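Why Do Puzzle Boards Have Outlines?

Do you have a drawer at home where everything goes to get lost? We do. Ours has batteries, string, a whistle, three dried-up markers and a key that doesn't open anything. Last January I tipped the whole thing out on the kitchen floor because I needed one little screw, and it took me more than 40 minutes to find it. (It was in the lid of a jar. I had looked at that jar six times!)

So I got thinking about outlines, and that's what I want to tell you about.

What is an outline, anyway?

An outline is the line that goes around the outside of a shape. Put your hand flat on a piece of paper and trace around it with a pencil. Take your hand away and there it is, an outline of your hand! It has no fingernails and no freckles, but anybody can see what it is. You can even put your hand back and it fits.

Some people draw outlines on purpose to show where things live. My neighbor Thibault Delaunay has a wall like that in his garage. He traced around every tool with a fat black pen, so there's a hammer shape, a pliers shape, and a long skinny saw shape. When the hammer is off helping somebody hang a picture, the hammer shape is still there on the wall, waiting.

I asked him if he ever loses things now and he said only his glasses. I told him he should draw an outline for those too.

Your eyes and your fingers do different jobs

When you do a puzzle with outlines, your eyes go first. They look at the piece, then they look at the board, then they go back to the piece. Is it round? Is it long? Does it have corners? You're matching, and you're probably doing it so fast you don't even notice.

Then your fingers take over. They turn the piece around and feel for the right spot. Try this one: close your eyes and put the cap back on a marker. It takes a bit longer, doesn't it? Your fingers can do it, but they like having your eyes along to help.

Flat pieces are one thing. Pieces that stand up are trickier! A can of soup looks like a circle if you peek at it from right above, and from the side it looks like a rectangle. So which outline does it need? It depends on how you're going to put it down. Standing up, it needs a circle. If I want to know what outline a thing needs, I ask myself which part of it will be touching the board.

Here are some things from my kitchen. See if you can work out their outlines when they stand up:

A drinking glass
A box of crackers
A toilet paper tube (okay, not from the kitchen)
A chess piece

My friend Nanami Matsuda teaches second grade and she plays this as a guessing game. She draws the bottoms of things on the board and the kids have to shout out what they might be. A circle got 28 different answers, and one of them was "the moon."

Boards with parts that stand up

Some boards mix everything together. You get parts that stick up and parts that are cut out of something thin, and black outlines are printed on the board to show where the pieces belong. I like the ones where the parts are one bright color, like blue on white, because the shapes really pop out at you. A peg and a gear can be the very same blue, so color won't help you tell them apart. You have to look at the shape!
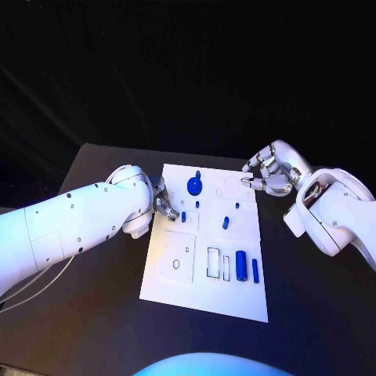

Make your own outline board

You'll need a big piece of white cardboard, a black marker, and a pile of small things that nobody will miss for an afternoon. Buttons, blocks, bottle caps and old keys are all good.

1. Lay your things out on the cardboard with some space in between. Move them around until you like how it looks.

2. Hold each one still and trace around the bottom. Go slowly on the corners. If something keeps sliding, get a grown-up or a big sister to hold it.

3. Take everything off and mix it up in a bowl.

4. Now put it all back! Then give it to somebody who hasn't seen it before and watch what they try first.

If it's too easy, pick things that are almost the same size. I did one with just bottle caps and it drove my whole family up the wall.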